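Narkow Gallery: Collecting for the Drarnik Set

May was the month we were told 3000 examples would be enough. I have been around long enough to have heard that about smaller numbers and bigger ones, so I'm keeping my opinion to myself until the training run is done. Well, mostly to myself.

The plan at Narkow is simple on paper. An operator guides the arm through a short task, the recording gets a label, and the Drarnik model is supposed to learn from the pile. Lockyer did the first round on tabletops. We took the floor tasks, which are slower and harder on everyone's knees.
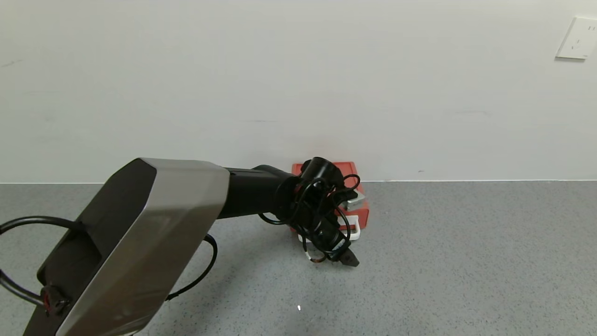 My doubts are mostly about sameness. One toolbox, one white wall and the same gray speckled floor will teach a model plenty about that toolbox and that floor. Whether it learns anything about toolboxes in general is another question, and the people at Rorska who wrote the collection guide don't spend much ink on it. They ask for 9 starting positions per object. Fine, but nine views of one thing is still one thing.

Then there are the labels. We have 2 people marking each attempt as good or bad, and they disagree more than I'd like — usually over whether a clumsy grasp that gets there in the end should count. The guide says yes. I say a model fed on clumsy grasps will give them right back to you.

I've asked for different rooms and worse lighting in the next round. The answer so far is that variety can be added later, in software. I've heard that one before too. Floor sessions carry on until the count is reached, and the failed attempts are being kept in a separate folder, which was the one argument I won.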